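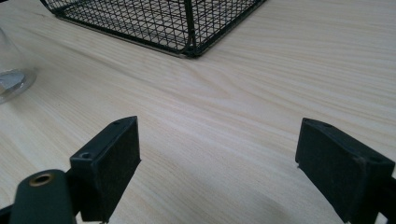 Open gripper fingers over a tabletop, with a wire mesh basket ahead and a clear glass to the left.

Hand-Held Gripper Work: Frequently Asked Questions

Reading time: 2 minutes

Who must follow these rules?
All staff and visiting operators who use a hand-held gripper at the Dolberg and Bronport sites. Contractors follow the same rules and sign the same form.

How should the table be set up before a session?
Only the items named on the task sheet may be on the table. Leave a clear stretch of surface between them. Glass items must stand at least 6 inches from any edge.

May I use my own glassware?
No. Glassware is issued from the site store and returned there at the end of the shift. Chipped or cracked pieces must be handed in at once.

How often are the finger pads checked?
Before each session, and again after every 200 grasps. The operator looks for loose edges, worn patches and lint. Dust may be removed with a dry cloth - cleaning sprays are not permitted on the pads. Screws are checked by hand at the same time.

How long may one person operate the gripper?
No more than two hours without a break. The daily limit is four hours. Operators who feel strain in the wrist or thumb should stop and inform the shift lead.

What happens if an item is dropped?
Stop work and set the gripper down. If glass has broken, keep others away from the table and use the brush and pan provided. Record the drop in the session log, even where nothing was damaged.

Can a failed attempt be deleted?
Operators may not delete attempts. They may mark one for review, and Neelam Sisodia's office will decide whether it is kept.

Who approves a change to the task sheet?
Changes are approved in writing by Ravindra Pandey at Dolberg or Kiran Nigam at Bronport. Spoken approval is not accepted.

When will these rules next be reviewed?
The next review is planned for April. Comments may be left with the shift lead at either site.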